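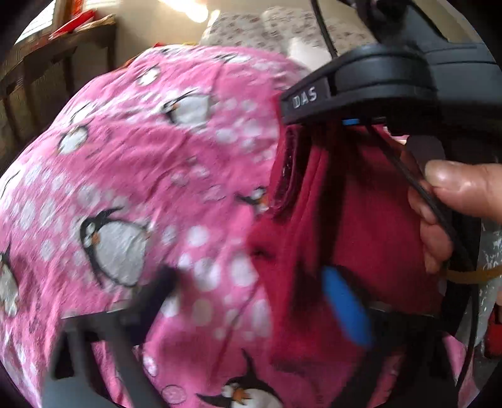 Pinguine, rosa. Dunkelrot daneben.

1/ Regeln fürs Deckenfalten mit Handgreifer, Stand Dezember. Bitte wirklich lesen, Lukian auch ;)

2/ Vor jedem Durchgang: Kabel prüfen. Nichts darf zwischen die Finger kommen. Hängt was lose → Abbruch, neu anfagen.

3/ Freie Hand nie in den Griffbereich. Max. 5 Versuche pro Decke, dann Pause. Ja, auch wenn der letzte fast geklappt hat.

4/ Lose Sachen vorm Start vom Stoff runter. Klebeband, Tüten, alles. Steht bei Plergate seit Ewigkeiten im Protokoll, Punkt 13.

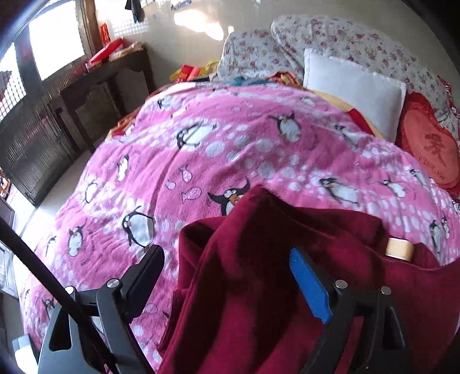
5/ Abbrüche MITzählen. Roksolana hat bei Skiten rund 37 gefunden, die nirgends drin standen. Geht garnicht. Liste kommt heut Abend noch.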